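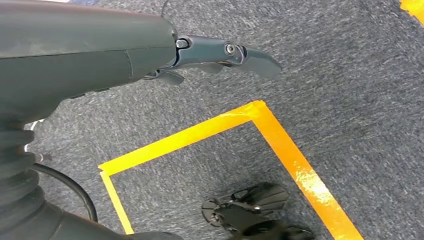
Gripper from the hinge screw side, lower finger in shadow.

3 April 2025
Flood board, Lemma door set, leak work continued

Carrying on from the last entry, which stopped at the point where the left-hand channel wept and the right-hand one didn't. Same board, same dummy doorway, same tank. I have left the brick reveal as it was and not repointed it. If we repoint it now we lose the comparison with the earlier runs.

Set-up for anyone coming to this cold. The Lemma set is a single board that drops into two side channels, with a soft seal along the bottom edge and another down the back face at each side. Two clamps per side pull the board on to the side seals, so four in all. The channels are fixed to the brick, six fixings to each channel, bedded on a bead of sealant. The doorway is a short length of real brickwork with a worn stone sill, built across the open end of the tank, so the water stands against the board as it would in a street. Leakage runs into the gutter on the dry side and from there to the measuring drum.

What I wanted to find out was whether the left side leaks past the seal or behind the channel. They look the same from the dry side. Water comes out at the foot of the channel in both cases and runs along the sill, and by the time it reaches the gutter there's no telling where it came from.

Run one
Filled slowly to the mark used before. Clamps done up hand tight in the order on the instruction sheet, bottom pair first. First damp on the left sill showed well before the mark. Right side dry. Bottom seal dry except at the extreme left, and I think that was water that had already come round the corner.

Tried dye. Put a small amount of food colouring down a tube on the wet side, close to the left channel, with the end of the tube held against the brick. It came through on the dry side quite quickly and was strongest at the back edge of the channel, where metal meets brick, and weak on the board side. That points to the bedding and leaves the seal more or less in the clear. I'd like to do it again with the tube on the board side of the channel before I believe it. The colouring hangs about in the tank and the second go won't be clean unless the water is changed.

Run two
Drained, flushed, refilled. The flush took most of the time. Tube on the board side now. Dye showed late and faint, and again at the back edge. Nothing worth the name between board and seal. So the bedding it is, at least for this brick.

Took the left channel off. The sealant had gone on as a straight bead down the middle and hadn't spread to the edges. On the smooth bricks it had squashed out well enough. On two courses with sunken joints it bridged straight across and left a gap you could get a feeler into. The right-hand channel has the same bead but happens to sit on better pointing. I was half expecting a cut in the bead and there wasn't one.

The instruction sheet says "apply a continuous bead", and that is what was done. A householder following it on an old wall would get what we got. I think the sheet needs to say to fill sunken joints first and let them go off, then bed the channel. It could also show two beads with the fixings between them. Mallberg supply the channels and the sheet comes from them as well, so this has to go back to them as a note and can't just be changed here.

Run three
Raked out the sunken joints on the left, filled them flush, let that set. Two beads, channel back on, all six fixings done up from the middle outwards. Left to cure for as long as the tube says, then filled to the mark.

Left sill stayed dry to the mark and for the first part of the hold. Some damp later, low down, at the corner where the side seal meets the bottom seal. I'd say this was there all the time and hidden by the bigger leak. It isn't much. Held it for six hours. The gutter never ran, it only dripped, and the drum had so little in it that I didn't trust the reading and have not written it in the table. I'll put it down as "damp, no flow".

The corner
The corner joint is the weak spot on every board of this sort I've tried. The side seal stops square and the bottom seal stops square, and they meet only if the board is right down. On a flat sill it is right down. On ours the stone is hollowed in the middle from feet, so the board sits on the high ends and the seal does the rest, and the corners ought to be the best part. They weren't. I had a look with a torch and a mirror. There is a lip of old mortar on the left end of the sill, just inside the channel, and the board was riding on it.

Knocked the lip off with a bolster. Did not refill after doing this, the light was going and I wanted the board out of the water overnight. First job next time.

Two things to note about the lip. One, it can't be seen once the channel is on. Two, the survey form we use for real doorways asks for sill width and sill height, and has a box for "condition of sill", and nobody is going to write down a crumb of mortar in a condition box. Suggest we add a straight edge to the survey kit and a line on the form: lay it across the sill, end to end, mark any high spots. We could do that on the Jisham houses before any more channels go up there.

Clamps
Hand tight is a poor instruction. I did the clamps up to what I call hand tight, then went back and got a further part turn on each without straining. Somebody with bad wrists would get less than my first go. The leak at the left did not change with the extra turn, as you'd expect with the water going behind the channel. On run three I backed one top clamp off until the board could just be rocked, and it began to weep at the top of the water line on that side, then stopped as soon as the clamp was nipped up. So the top clamps matter less than the bottom ones but not nothing. A mark on the clamp to show when it is far enough round would be worth asking for.

Order of clamps: tried top pair first once, dry, to see. The board kicks out at the foot and the bottom seal rolls under. You can feel it. Once rolled it stays rolled unless the board is lifted out. The sheet has the order right but it is in small print under the drawing. It should be printed on the board itself, on the dry side, in large type that can be read by torchlight in the rain.

Putting the board in
Did a few practice fittings on my own, starting from the hook on the wall. The board is awkward more than heavy. The handles are set for a tall person and the thing catches in the channel if one side leads. A smear of silicone grease in the channels helped a lot. Do not use the petroleum stuff on these seals, it makes them swell. There is an old tub of it on the shelf by the tank with the label worn off. I have written on the lid.

Grit is the other trouble. I put a pinch of sand in the left channel and fitted the board over it. It went home with a crunch and left a score in the seal. One score won't sink anybody but in a street channel there would be leaves and grit in there every autumn. Covers for the channels are sold as an extra. I think they should go in the box. The houses at Sanisness had theirs fitted last August without covers, and the ones I looked at had a fair bit of muck in the bottom.

Air bricks
Not part of this test but it came up again while I was writing. A dry doorway is no use if the air brick next to it is open. Two of the houses on the Sanisness list have air bricks lower than the top of the board, and the order for those houses is boards only. Needs raising before they are signed off. I'd also like to see the floor drains asked about on the survey form. At present it doesn't mention them.

Stock and odds and ends
Sealant: used more than planned with the double bead. Need to order. Same make, do not swap in the middle of a set of runs.
Fixings: box of 100 opened, enough for the rest of this series.
Spare bottom seal: one left, keep it for the second board.
Measuring drum: tap drips. Changed the washer, still drips. Stand it in the tray until there's a new tap, and weigh the tray as well.
The tank liner has a patch lifting at the far corner. Not leaking yet.
Feeler gauges are back in the drawer, dried and oiled.

Next
Refill to the mark with the lip gone, same clamps, same hold, and see whether the left corner stays dry. If it does, take the right channel off too and look at the bead, even though that side never leaked.
Then the floating debris run with the short timber, which has been put off twice.
Write up the bedding note for Mallberg with the two dye runs side by side. Keep it to one page and send the piece of bead with the bridged joints showing. It's in the bag on the bench, marked left channel.
Amend the survey form and try the straight edge on the Jisham sills.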